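Coding the message diaries, second pass

9/14/19

The second pass through the Flandwood diaries is finished, so I am writing down how the coding was done while I still remember it. The first pass was in March and I kept poor notes on it, which cost me most of a week when I came back to the files.

The material is a set of message diaries kept by people over retirement age. Each person wrote down every message they sent in a 30-day period: who it went to, which app or device, whether it was typed, spoken or a picture, and one line on why they chose that form. We did not collect the messages themselves. There are 61 diaries and 2,472 entries. Of those, 774 are voice messages, and they are the part I am interested in.

An entry is one message, with one exception. Several people send a long thought as a run of short recordings, letting go of the button each time they stop to think. Some wrote these down as one message and some wrote each piece on its own line. In March I left both as they were. On this pass I merged any run to the same person where the diary gave a single reason for the lot, and left the rest alone. The count above is after merging. Anyone comparing it to the numbers I showed in the reading group should use this one.

The codes for reason are short. SPEED is used when the person says typing is slow. HANDS covers arthritis, tremor, cold fingers and long nails. EYES covers anything to do with reading the screen. TONE is for entries where the person wants to be heard sounding a certain way, usually kind or cross. REPLY is for answering in the form the other person used. An entry can carry two codes but not three. Where three seemed to fit, I kept the two that came first in the person's own wording.

REPLY caused most of the trouble. A grandson sends a voice message, so the grandmother sends one back, and her diary says "he did it so I did it." That is plainly REPLY. But a fair number say something like "he likes to hear me," which reads as TONE until you look at the line before and find that he had sent a recording too. Mohcine Ait Brahim coded a share of these without seeing my codes, and this was where we differed most. We settled on a rule: code what the diary line says and put the sequence in a separate field. It is less satisfying to read but it can be checked later.

HANDS and SPEED also overlap. If someone writes that typing is slow on account of their thumbs, that gets both. If they only write that it is slow, it gets SPEED, even when I know from the interview that their hands are bad. I went back and forth on this. The interviews are a different source and I would like them to stay that way until the write-up.

On software: I moved everything from Prekum to Trultar between passes. Prekum had no good way to store a merged entry and still keep the originals underneath. Trultar does this with a parent field. The import dropped line breaks inside the reason column, so if you are doing the same, swap them for a slash first and swap them back afterward. It also reads a date with no year as text. Neither problem gave a warning – I found both by sorting the columns and looking at the ends.

Teoh, the small tool I wrote for drawing the day strips, now reads the Trultar export directly. Each strip is one diary day, with a block for every entry in the order it was sent. The old version took its input from a spreadsheet with fixed column positions and broke whenever I added a field.
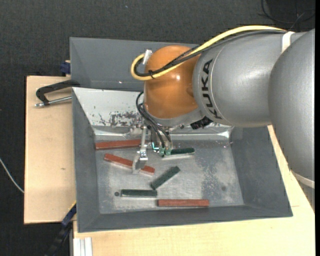

The day strips still need a new set of colors before I pass them around. I had voice messages in a brick red and typed ones in forest green, both fairly dark, and one reader told me he could not separate them. The pairing is close to the bars in the gray bin, three reddish brown and three dark green, and a person who has trouble with red and green may have little but lightness to go on there. The next version will use a pale yellow for voice and a dark blue for typed, with pictures left as an outline. I will also print a letter inside each block, V, T or P, in case the strips get copied in black and white. The codebook is in the same folder as the strips, and the March version has been moved to a subfolder marked old.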